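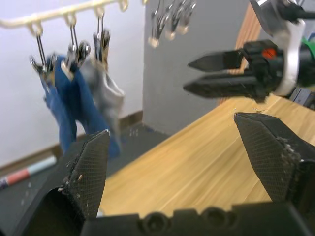 Sock hanging: questions from new operators

How long is a shift at the rig?
60 minutes of recording, then a break. Two operators share a day, and Tiago Falcão keeps the rota.

What counts as one example?
One recording, from the start signal until you press stop. If a sock falls on the floor, stop and mark the recording as failed. Don't delete it. Failed recordings are kept in a separate folder. 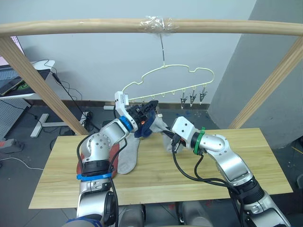

Both arms in use, one sock at each gripper.

Do I have to use both arms?
Yes. Pick up with whichever is nearer, but both arms should do part of the job. Pass a sock across if you need to.

Can I steady the hanger?
Yes, with the free gripper. It hangs from a single wire and swings easily. Hold the lower bar near one end and keep your fingers off the clips you want to use.

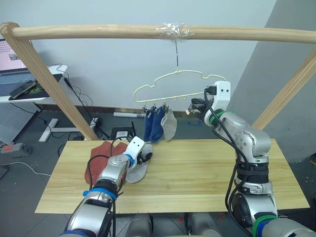 Right gripper on the hanger bar, left gripper on the next sock.

Does the order of colours matter?
No. Mix it up between recordings. Celeste Baptista checks the set each week and will tell you if yours look too much alike.

How neatly should the socks be laid out?
Flat or crumpled, both are fine. Change their places on the table each time.
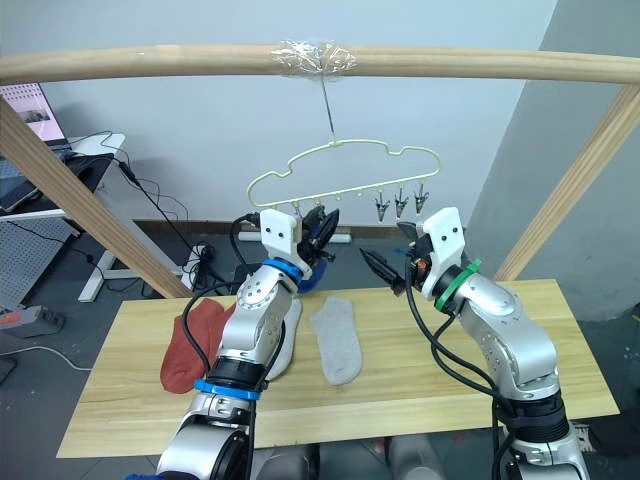

How many examples do we have?
3,667 as of August 8, 2020, not counting failed ones. The Janeck set is kept apart and isn't in that figure.

My sock keeps slipping out of the clip. What should I do?
Try again, up to 2 times, in the same recording. After that, stop and mark it as failed. If a clip is worn, tell Citlali Cortés and she will change it.

Who do I ask about access to the recordings?
Facundo Quezada, in room 64.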